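Rent the arms by the month, and read the second page

By Nusrat Mengal
February

Solberg will rent you a pair of robot arms for a bench, with the grippers, the software and a day of setup, for a monthly fee and no purchase. The company calls the service Dromgate. I have spent the winter with it at a small packing and repair shop in Sillthorpe, where I handle the books and a good part of the bench work. I think renting is the right way for a small shop to get into this, and I think the contract Solberg offers is wrong in two places.

The money is simple. The fee for our pair is $2,721 a month. Setup was a single charge of $600. We had priced a purchase the year before from a dealer in Jorkgate, and the owner, Panagiotis Angelovski, turned it down in five minutes. A shop our size doesn't buy a machine it has never used, from a person it has never met, for a job that may be gone by summer. A monthly fee is a number he can set beside wages and rent, and he can stop paying it.

What we wanted was help with sorting. Small parts come back to us mixed, and they have to go into the right bin before anyone can do useful work with them. It is dull, and people get it wrong late in the afternoon. Solberg's trainer, Yevhen Pylypenko, started us on foam blocks and plain bins and kept us there longer than I liked. I wanted to go to real parts on the first morning. He said no, and he was right. Foam doesn't scratch or chip, and if an arm squeezes it too hard, you have lost a piece of foam.

The arms are good at repeating a thing. Once a pick has been taught well, it stays taught, and it goes at the same pace at 4 p.m. as at 9 a.m. They are bad at anything that arrives in a way they haven't met. A part on its side, two parts touching, a part under the other arm's elbow: each of these cost us a stop in the first weeks. The stops are short. Someone still has to walk over.

That walking over is left out of the sales sheet, and it's the first cost I would ask another shop to work out. Svitlana Prokopenko runs our bench. In the first month she spent more time on the arms than she used to spend on the sorting. By the third month it had turned the other way, and she now gets most of a morning back on a normal day. Had we rented for one month and judged it then, we would have sent the whole thing back and told everyone it was useless.

So to the contract. The first problem is the hours. Page one says the fee covers normal use. Page two says normal use is up to 2,000 picks a day, and that a failed pick counts the same as a good one. While you are learning, most of your picks are failed ones. We went over the limit on several days in the first month and paid extra for it, which means we paid extra for practice. A renter shouldn't be charged for the machine missing. Solberg could leave out failed picks for the first three months and lose very little by it.

The second problem is the teaching. Everything Svitlana taught the arms is stored in Solberg's account, and if we stop renting, we can't take it with us. I asked Volodymyr Hrynyshyn, who sells the service in our area, whether we could have a copy. He told me the files wouldn't run on anyone else's arms, so a copy would do us no good. That may be so. I would still like to have it. We might come back to Solberg after a slow year, and under the present terms we would start over from the foam.

I have heard the other side of this from people I respect. They say a small shop should wait, that prices will fall and the software will get better, and that we are paying to test somebody else's product. Prices may well fall. But the slow part for us was learning which jobs to hand over and how to lay out a bench so the arms can work at it, and I don't see that getting quicker because the hardware is cheaper. We moved our bins three times. We now keep parts spread apart and the area between the arms clear, and the stops dropped once we did.

I would also say something about jobs, as people ask me at the counter. We let no one go. We also didn't hire the extra hand we had planned on for spring, and I won't pretend the two things are separate.

My advice to a shop like ours is to rent for at least three months, put one person in charge of the bench and give that person the time, and get the pick limit changed in writing before you sign. We are renewing through the summer. I have sent Solberg a marked-up page two and am waiting to hear.

14 comments | 37 shares

Contact the editor | Copyright, all rights reserved | Back to top

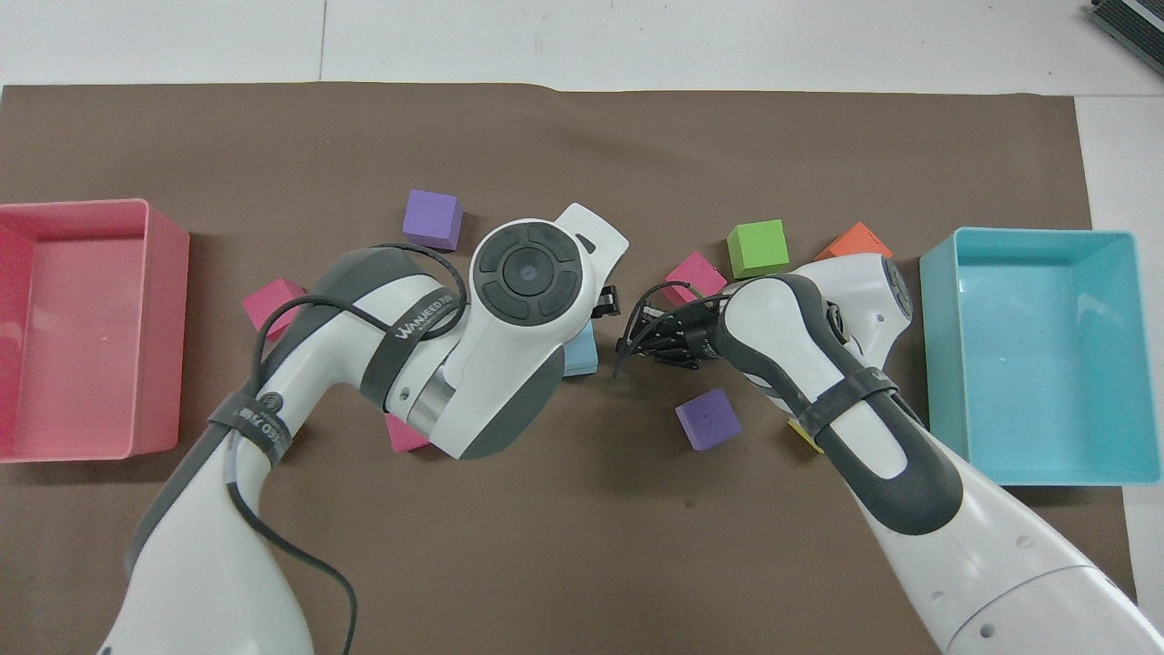 Is the setup charge paid again if a shop stops renting and comes back later?

Under our contract it is. The $600 covers one setup at one address, and a new rental counts as a new setup even if the bench hasn't changed.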